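Sirari sorting set: README and notes on the left gripper fault

Written by Khanyisile Mthembu, last touched 22 January 2020
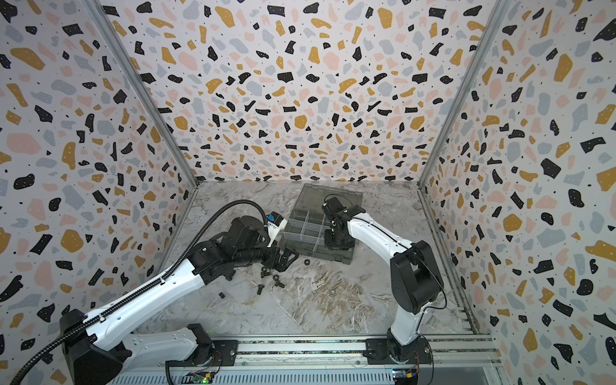

So before you download anything, please read the bit about the left arm, because up to 192 of the episodes in here are affected by it and I'd feel rotten if you trained on them without knowing. The rest of the set is fine as far as I can tell, and I've been through it more than once (my eyes still hurt).

What's in it

There are 800 episodes of two arms sorting small hardware into a divided organizer box. Bolts, washers, a nut, a little black block, that sort of thing. Each episode starts with parts on the marble-patterned floor and runs until the operator calls it done or gives up. The give-ups are kept and labelled, so don't be alarmed when you hit one!

Everything is sorted into folders by session. Each folder has the video, the joint positions for both arms, the gripper commands, the gripper readings and a notes file that I typed up at the end of the day, so expect spelling.

What went wrong

Partway through the January sessions the left gripper started letting go of bolts. It would close, lift, get most of the way to the box and then open a hair, enough for the bolt to drop. The log kept saying "closed" the whole time. I blamed the bolts first, then myself, then the terrazzo panels (I had a theory about the wrist camera and all those speckles, and I'm not proud of how long I spent on it).

So-yul Ryu found it in one afternoon. She held the arm still by hand with the power off, wiggled the cable conduit where it loops over the wrist, and felt a connector shift inside. With the arm stretched out toward the middle of the floor, the loop was pulling on that connector. Each time the contact broke, the gripper controller restarted, and for a moment there was no holding force. When it came back it reported the last command it had been given, so the log looked perfect.

The part that worried me more was the restart itself. On 4 occasions the gripper ran its homing move when it woke up, which means the fingers snapped fully open and then fully shut without anybody asking. One of those times I was reaching in to pick up a washer. I got a pinched glove and a fright, nothing worse, but I shouldn't have had my hand in there with the motors live and I've stopped doing it.

What we changed

The conduit has more slack at the wrist now and an extra clip so the pull lands on the arm link and not on the plug. Homing on power-up is turned off; you have to ask for it. The gripper also sends a restart counter, and the recording script (we call it Dadura, don't ask) stops the episode if that counter moves. And the rule is stop button in before hands in, every time, even for one washer.

After the fix we ran 200 pick-and-lift cycles at full stretch and the counter stayed at zero. That's encouraging, though I'd like to see a longer run before I call it cured.

How to spot the bad episodes

Look for the column gripper_left_suspect in the index file. A 1 means the episode was recorded after the drops began and before the fix. I was generous with the flag, so plenty of those episodes are probably okay, but the left gripper reading can't be trusted in any of them. The right arm data is good throughout, and so is the video.

If you're studying failures, the flagged ones might be just what you're after. Search the notes files for "homing" to find the four snaps.

Known annoyances

The washers are gray and so is a fair bit of the floor, so detectors lose them constantly. The box is smoky plastic and parts inside it show up as dark shapes at best. A few of the early notes files call the left arm Elwood, which was its name until we got sick of it.

Questions go to me, wiring questions to So-yul. If you find a dropped bolt in an episode I haven't flagged, send me the episode number and I'll add it to the list.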